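Navgate Bimanual
Control and planning software for two-arm cells

Navgate Bimanual runs both arms of a cell from one planner. It takes joint states and camera input, plans the two trajectories together, and checks them against each other before either arm moves. It is made for soft and awkward items: bags, pouches, folded goods.
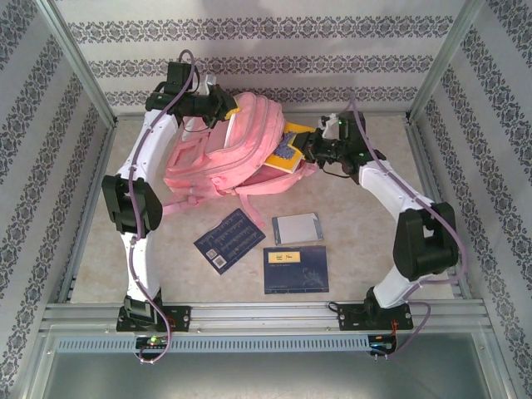
Stestberg, December

Release 7 is now shipping. The main change is hold-and-extract planning. One arm is assigned to steady a bag while the other works at the item in it, and the roles can be swapped in the task file. Flat items already on the table, such as cards and booklets, are entered as keep-out areas.

Included:
Planner and collision checker
Grasp editor with 14 starter templates
Log viewer, up to 3000 runs per project
Offline simulator

Installation and cell calibration are handled by Hugo Marín's team in Stestberg. Customers in Phetsri should write to Diễm Dương.

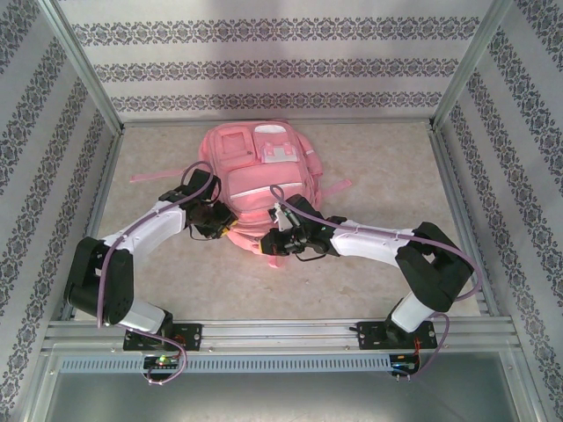
Perception for soft goods is licensed separately. The module segments fabric by panel and seam and updates the grasp map as the material moves. Low-contrast parts are the usual difficulty: on a pink backpack lying flat, a small fabric tab at the bottom is the same color as the creased folds next to it. Set the edge threshold per item in the grasp editor.

Trial licenses run for 14 days. Contact Soledad Nakamura, Sales.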